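Cable tips I pinched from a robot open day

Filed under: Workshop, Cords and Power

I'm a sucker for an open day. Last Wednesday it was the automation place out past the rail yards, Nekullow, which had its roller door up from four o'clock and a sausage sizzle going, so of course I dragged my brother-in-law along. I was expecting the big orange arms you see in car ads. What I got was a bench of small ones doing fiddly household sort of jobs, and I came home with a page and a half of notes about power cords. My own workshop cords are a disgrace, so this was overdue!

The two arms on show were called Berge and Dakar (somebody's kids named them, I was told). Berge sorted bolts into trays and got most of the crowd. I parked myself in front of Dakar, which was on cables, and stayed there long enough that they offered me a stool.

Hold the box, leave the cord alone

First tip, and the one I've been nagging the whole family about. When you pick up anything with a lead coming out of it, pick it up by the body. Dakar takes hold low down on the sides of the housing and leaves the cord to go wherever it wants to go. I have been hauling my power boards about by the lead for thirty years, sometimes with two other things still plugged in. If you can feel the weight of the thing through the cord, you're holding the wrong bit.
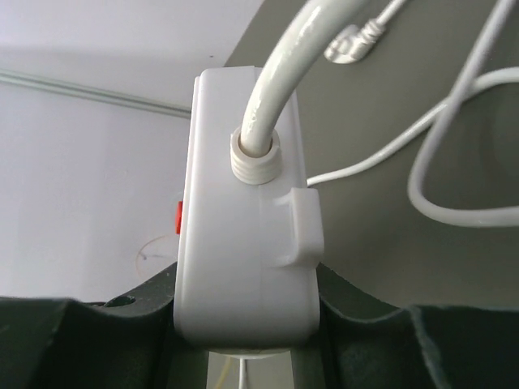 Tormod Magnusson reckoned most people wreck a cord in the first few centimetres, right where it leaves the plastic, and that if you only ever look after one part of it, look after that part. He bent a dead lead back and forth over his thumb to show us what happens to it, and I winced, having done exactly that with the shed heater.

So, look at your grommets. The ribbed collar where a cable goes into its box is there so the bend gets spread out over a bit of length. On the white one Dakar was holding you could see the rings stacked up and the cord going off in a nice easy curve. Go and check yours tonight. If the collar has split, or slid back along the cord, or there's any inner wire showing, unplug it and stop using it. Don't wrap it in tape (yes, I had one wrapped in tape). Here you need a licensed sparky to fix it, and for a cheap board you're better off buying a new one.

Give it a curve

They had a rule on the whiteboard for the bench: no cable gets bent tighter than the rim of a coffee mug. I'm sure there's a proper figure for every type of cord but a mug I can remember. When I got home I pulled the freezer out from the wall and found its lead folded flat behind it like a letter. Now it has room for a loop.

Same goes for winding up. No elbow-and-thumb wrapping, which puts a twist in every turn. Lay it in loose loops, flip every second one under, and tie it off with something soft. I use strips cut from old bike tubes, 200 mm long, and they last for years.

Thin ones get their own spot

The bench had skinny leads and fat ones, and the demonstrators told us the skinny ones cause the most grief, as they snag on everything. They drop them behind, out of the way, before the arm starts. I've copied that with a row of cup hooks along the back of my bench, chargers on the left, radio and lamp on the right. Took me twenty minutes and a cup of tea.

Practise slow

They've run the one pick-up-and-put-down routine 1,000 times this year, and 223 of those went wrong in some way, mostly the cord catching on something. I found that very cheering. Their fix nearly every time was to slow down and clear the bench first. My fix has always been to yank harder.

Label both ends

Not a robot tip at all, this came from a lady in the sausage queue. Masking tape flag at the plug end and another at the appliance end, same word on both. She does hers in laundry marker so it doesn't rub off. I've done the telly corner and the sewing room and I'm halfway through the shed.

They're opening again in January if you want to go, parking is on the grass. Bring a hat, there's no shade in the queue. Next week, back to getting rust off secateurs, and I still owe Lorraine the answer about linseed oil.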